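Homidlow Mending Room – progress report
10/11/2024
To: Gøran Lindholm
From: Linnea Bakke

Hi Gøran,

You asked for something short this time, so I'll try (you know me, though!). We've now been open since July, and I'm happy to say the room is busier than I dared put in the application. We've had 51 people through the door, and most of them came back at least once with a second bag of clothes.

The Tuesday evening sessions fill up first. We started with 2 sewing machines and now have 4, all serviced and all threading properly, and that has made such a difference to the line at the big table. The older Kuipers machine still skips a stitch on denim, so I've put a note on it and we keep it for cotton and lighter stuff. I'd like to get the foot pedal looked at too before winter, when everyone brings in coats.

Money next. Of the $600 you set aside for supplies, most went on thread, needles and iron-on patches, all from Bavard. Their prices went up over the summer, but they throw in shipping if we order in one go, so I've started keeping a running list on the fridge. The zippers were the surprise. People want zippers! I hadn't budgeted for more than a handful and we ran out in the second week. 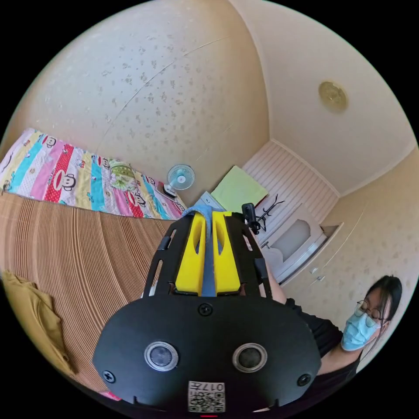 We also tried out a darning class, which I was nervous about as I'm only a so-so darner myself. It went really well, and a couple of the regulars have asked for a follow-up on elbows and heels. I've penciled that in for after the holidays, if we can keep the room on the same terms. The lease with Uditz runs out soon and I haven't heard back from them about renewing – could you give them a nudge? They answer your emails faster than mine.

A few things haven't gone to plan. The Saturday drop-in never took off, and I've stopped it for now. The sign-up sheet is still on paper and still a mess, and the kids' sewing hour needs a second adult before I'd feel okay running it again.

Receipts are in the blue folder and I'll drop it off next time I'm in town. Call me if any of the numbers look odd.

Linnea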